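Washing and caring for your bed linen – your questions answered
Last updated: 13/11/2018

We get a lot of letters and emails about sheets, and we do enjoy them, so we have gathered the ones that come up most often and answered them as fully as we can.

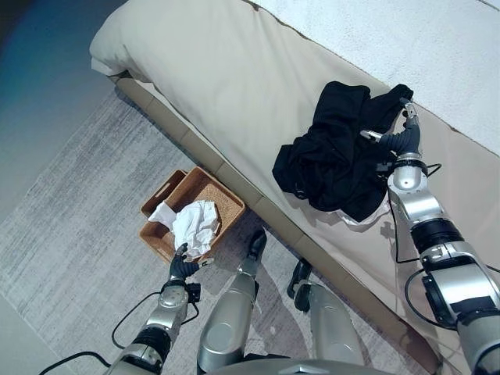 How often should I change my sheets?
Once a week is lovely if you can manage it, and once a fortnight is perfectly fine for most people. In August, when the nights are sticky, you may find yourself wanting fresh ones more often (we certainly do!). Pillowcases are worth swapping midweek if you have sensitive skin.

What temperature should I use?
Forty degrees does nicely for everyday cotton. Go up to sixty if someone has been poorly or has a dust allergy, but do look at the label first. Our Celtar sheets are happy at sixty, while the Oleo range is a linen mix and much prefers forty.

Why have my new sheets gone bobbly?
Oh, we do sympathise. Bobbling, or pilling, comes from short fibres rubbing together, and it is worst in the first few washes. Wash sheets on their own, away from towels and anything with a zip, and don't fill the drum more than two thirds. It usually settles down.

Can I put a comforter or duvet in my own machine?
It depends on the size of your drum. A single will often go in, but a king size really needs the big machines at a launderette – if you have to push it in with your knee, it's too big. Dry it right through before you put it back on the bed, and give it a good shake every half hour or so while it dries.

Do I need fabric softener?
Not on cotton, no. It leaves a coating behind and the sheets get less absorbent over time. If yours feel stiff, try using a bit less powder and an extra rinse.

My fitted sheet keeps pinging off. Help!
Measure the depth of your mattress, topper included, and compare it with the figure on the packet. The Brunner fitted sheet is made for mattresses up to 50 cm deep, and the Pisutier is rather shallower.

Can I return sheets I have washed?
Only if there is a fault, I'm afraid. Keep the packaging until you're sure of the size.

858 people found this page helpful
Share this page | 973 shares
Contact us | Back to top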